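Etance folding table, light grey
Reviewed by Hemant Shakya, 28/06/2025

Bought for folding laundry. Fourie wanted 91 for theirs, this was 83, and I doubt the extra eight buys much. "Wipes clean in seconds", says the box. Biro didn't.
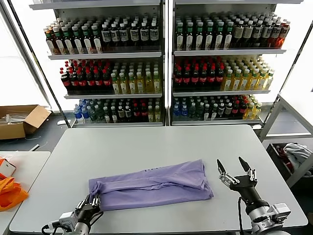 Size is my main grumble. One garment folded into a long strip fits fine, like the lavender one with the wrinkles still in it, but try a double duvet cover. The surface won't smooth creases for you either, whatever the leaflet hints. Three stars, might drop to two by December.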